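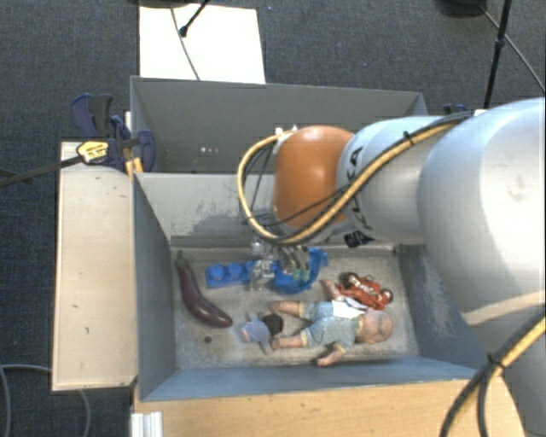

Magazine > Features > Machines

Three thousand tries

Harpreet Li starts the first run before eight in the morning. She tips a box of toys into a gray bin, steps back past the tape on the carpet and presses a key. The arm swings over, lowers its gripper, closes it and lifts. Sometimes a toy comes up with it. Either way, the attempt is saved.

Li works at Grama, a small firm that builds picking software for warehouses. Her team needs 3,000 recorded attempts before it trains the next version of its system, which is called Vuline. By October they were a little over halfway.

The method is simple to describe. The software looks at the bin, chooses a spot and an angle, and tries. The camera view, the position of the arm and the result go into one record. A miss is as useful as a catch, provided it is labeled correctly. After enough records, the system starts to favor the kinds of grasps that worked.

The toys came from secondhand stores. A plastic eggplant is hard and glossy and tends to roll. A building block has flat sides and gives the fingers something to close on. A baby doll is the difficult one, with arms and legs going in every direction and clothing that can be pinched by mistake.

"If it lifts the doll by the outfit, is that a success?" Li says. "We argued over that for most of a month. We decided yes, if it holds for 4 seconds."

Laurier Beaulieu wrote the labeling rules, and he has rewritten them more than once. The current version runs to several pages. It covers two objects lifted together, objects that fall back after the arm has turned away, and objects that are pushed over the wall of the bin without ever being held. Each of these gets its own code. Early records that used the old codes had to be checked again by hand, and 200 were thrown out.

The work is slow. A good day gives the team 30 clean records an hour, and there are not many good days. Cables need to be retied. The bins get bumped out of line and have to be clamped again, and after that the camera has to be recalibrated. Paint has worn off the inside walls where the fingers scrape, and Beaulieu worried for a while that the system was learning to look for the scrapes. He swapped the bin for a week and the numbers stayed the same, so the old one went back.

Nathalie Girard, who runs the floor, would like the arm to reset its own work. Two bins stand one behind the other, and in her plan the arm empties the first into the second and then goes back the other way, all night, with a person looking in now and then. Trial runs have gone well until the last toy, which usually ends up in a corner where the gripper can't get around it. For now someone still walks over and moves it.

Grama's first customer for Vuline is a returns depot that handles mixed household goods. None of those goods look much like a toy vehicle or a doll. Girard says that matters less than people expect, because the system is learning edges, gaps and weight. Beaulieu is less sure. He has asked for a second set of objects, mostly bottles and bagged clothing, and Li has cleared a shelf for them.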